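Famous people and their quiet giving

Every time a singer or an actor gives money, some people say it is only for publicity. I have said this also, when I was younger. Today I think we are too hard on them.

Last June the singer Mawar Sinaga paid for school meals in the town where she grew up. There were 300 children in the program. She gave one short interview and then returned to her tour. In the comments people asked why she did not give more, and why she spoke of it at all.
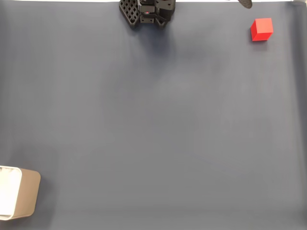

2 min read

I do not understand this anger. If she keeps silent, we call her selfish. If she speaks, we call her vain. The children eat the same lunch in both cases.

The actor Graham Sugden told his fans about a small hospice, and 2,588 of them sent money within a month. He could not have paid that sum alone, he said. His name did the work, and I see no shame in it.

Of course we may ask where the money goes. A foundation with a famous face should publish its accounts like any other, and I would not give to one that refuses. But this is a question about accounts, and we should ask it politely.

Sarmīte Bite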